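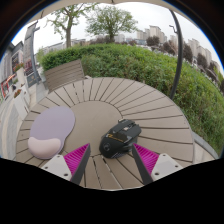 Outdoor Work Areas: Progress Report to the Judham Fund

4 min read

Prepared by Valbona Radonjić, Program Manager, Flokham Community Learning Center

1. Purpose of this report

This report covers the second period of the Outdoor Work Areas grant, ending in March. The grant supports the conversion of the rear terrace at Flokham into a place where adult learners can study and complete online coursework during the warmer months. The first period dealt with drainage and paving and was reported separately.

2. Furniture

Round slatted tables were chosen for the terrace after a trial of two designs. The selected table has a taupe, wood-look top with slats running out from a smooth center panel to a rounded rim. Learners preferred the round shape for paired work, and staff found it easier to move between tables when helping several people at once.

The slatted surface has one drawback. Pens and memory cards can slip through the gaps, and a mouse used directly on the slats tracks poorly. Dušan Milošević, who supervises the terrace sessions, asked that every seat be supplied with a mouse pad before the program opened to evening groups.

3. Desk accessories

Pads with a padded wrist rest were purchased for all seats – the purple model with the pinkish beige rest was the least expensive of those that met the request. Each is issued with a mouse. Because the supplier, Kurner, could not fill the full order for standard office mice, part of the order was made up with black gaming-style mice at the same price. Learners have adapted to these without difficulty, although two participants with smaller hands asked for the standard type and were given it.

The pad is large enough to lie across both the slats and the center panel. Staff now ask learners to set the mouse on the pad before starting work, as several had been placing the two side by side and using the table itself.

4. Use of the space

The terrace received 3,078 learner visits during the period, against 300 in the trial. A total of 67 learners are enrolled in the current term, of whom nearly 40 attend the evening groups. Azra Dimitrov has extended the sign-out desk hours to 8:30 p.m. to allow accessories to be returned the same day.

5. Matters outstanding

Accessories are stored indoors overnight. The present cabinet is too shallow for the pads, and stacking them has flattened the wrist rests on the oldest ones. A quotation for a deeper cabinet has been requested from Lakatos. Table tops also collect specks of dirt between cleanings, and Apolinar Becerra has added a wipe-down to the opening checklist.

6. Request to the Fund

We ask the Fund to approve moving the unspent paving balance to storage and replacement pads. No additional money is sought. Évan Langlois will supply the revised budget lines on request.

Related items
Outdoor Work Areas: First Period Report
Evening Groups: Enrollment and Attendance
Equipment Loan Rules for Learners

Contact the program office | © Flokham Community Learning Center | Back to top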